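The robot at the kitchen sink

Our writer spends an afternoon at Plellon's open day and comes away wanting to see some real washing-up

April 2018

The invitation from Plellon promised "a working kitchen robot". I have been to enough of these afternoons to read such words slowly. The kitchen, when we were let in to see it, lived on a wall of screens. The sink, the taps, the plates and the robot itself were all drawn by a computer, and 120 of us stood on grey carpet to watch.
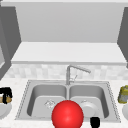

Plellon doesn't hide any of this. It says a robot should make its first mistakes where crockery is free, and I can see the sense in that. Its software, called Bisell, is meant to learn how to move things in and out of a sink before anyone lets it near a house. The company told us it had set 2,225 practice tasks since November. When I asked how many had been tried on a real machine, the answer was nine.

That left a good deal of the afternoon for talk about the future of the home, most of which I have heard before from people selling fridges. I spent it looking at the groceries. There was a baguette lying in one half of the sink and a small tomato on a plate in the other, and I would have liked to know how Bisell copes with a loaf that has gone soggy.

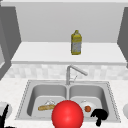
What a drawn sink leaves out

Water, mostly. Also grease, steam, the fork you didn't know was down there, and the child who wants a drink while you are busy. I put this list to the Plellon team and was told that wet surfaces were "on the plan". Drademura, which makes the arms Plellon hopes to use, had a stand by the door with leaflets and no arm.

The views from the end of the sink were the more useful ones to me, as you could judge how little room there is between the tap and the rim. A good deal of kitchen work is reaching round things.
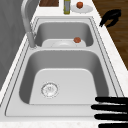
Bettencourt was less bothered by all this than I was, arguing over the tea urn that pilots train on screens too and that a sink is a good deal simpler than a runway. Perhaps so. But a pilot's screen has been checked against real aeroplanes for decades, and I saw no such checking here, only a slide saying it would come.

I asked for a failure. Every demonstration ought to include one, and to its credit Plellon agreed to talk about dropped objects, though the talk was short. Small round things are hard to grip and they roll. Anyone who has chased a grape round a plughole could have told them as much for less money.
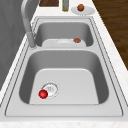
The price came up last, as it always does. Plellon wouldn't give one for a finished robot. It would sell us a year's use of the software for £143, which seems fair if you happen to own a robot arm and have a lot of patience. I took a leaflet, went home and did the dishes.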